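Furniture and Fixtures Update: Care of Pedestal Stands and Tiled Tables

Members of the MacPherson Residence are asked to note the following guidance from the Household Services Office, which takes effect this month and applies to all shared rooms on the ground and second floors.

Over the winter the Office completed its review of small furnishings in the common areas. The review covered lamps, plant stands, side tables, serving trays and display pieces, including those given by residents and their families. A total of 900 items are now entered in the furnishings register. Each carries a number on a small paper label, normally placed on the underside. Residents who find a label that has come off are asked to hand it in at the front desk and to say which room it was found in.

The most frequent entry in the repair log concerned white pedestal stands. These pieces are attractive and easy to place, but the glossy finish shows marks quickly, and the flared foot is often knocked by vacuum cleaners and chair legs. The Office has therefore adopted the following practice for the handling of all stands of this type.

Stands should be moved by two points of contact, one at the foot and one low on the column. They should not be lifted by the top or dragged across a floor or table. When a stand is set on a tiled surface, the whole foot should rest flat before it is released. A foot that sits across a raised grout line will rock, and a folded felt pad should be placed beneath it. Pads are available from the linen room on Thursday mornings.

For cleaning, a soft cloth and plain warm water are sufficient. Scouring powders, bleach and furniture polish are not to be used on white finishes. Polish leaves a film that yellows in a sunny window, and three of the stands in the east parlor had to be withdrawn for this reason — they will be returned once they have been refinished by Ustanau, the workshop that also restored the dining room sideboard. The base should be wiped last, working outward from the column toward the rim, and dried with a second cloth.

Trays and shallow frames with a fabric or paper lining require separate care. Linings that have creased should be smoothed by hand and left in place. They should not be ironed while attached. Where a lining is stained, the item should be set aside for the Office and a note left with the register number.

Black tiled tables are to be dusted daily and washed once a week. Water spots show clearly on dark tile and may be removed with a little white vinegar in water, followed by a rinse. Vinegar should not be used where the grout is already crumbling. Please report such tables so that they may be added to the spring schedule.

The budget for repairs and replacements in the coming year has been set at $4,000. Of this, $1,440 is reserved for the refinishing of stands and small tables, and the remainder will be applied to upholstery and lighting. Requests for new pieces will be considered after the repairs are complete. The Jindico Room will be given first consideration, as it has been without a proper reading table since it was repainted.

Residents who wish to lend a piece of their own to a common room may do so by completing a loan form. The form asks for a short description, the preferred location and the name of the person to be contacted if the piece needs attention. Loaned items are not covered by the repair budget, and the Office regrets that it cannot accept glass tabletops at this time.

Questions about the register should be directed to Craig Leckie, Household Services, whose office is beside the mail room. Office hours are from 2 to 4 p.m. on weekdays. Forms may also be left in the box outside the door, and replies will be placed in residents' mail slots. 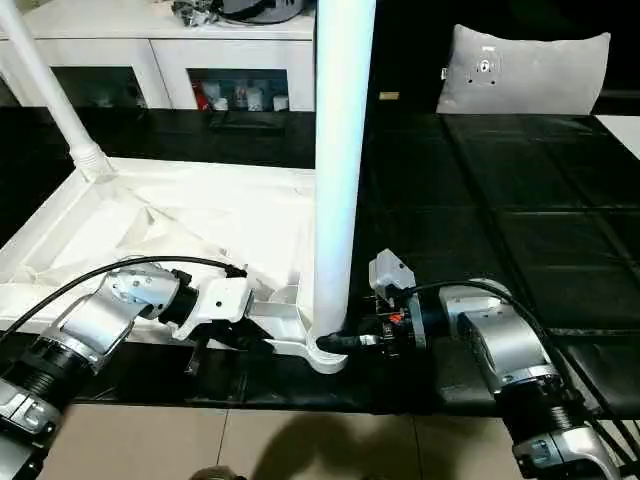
White stand on a black tiled table, held at the foot and touched low on the column.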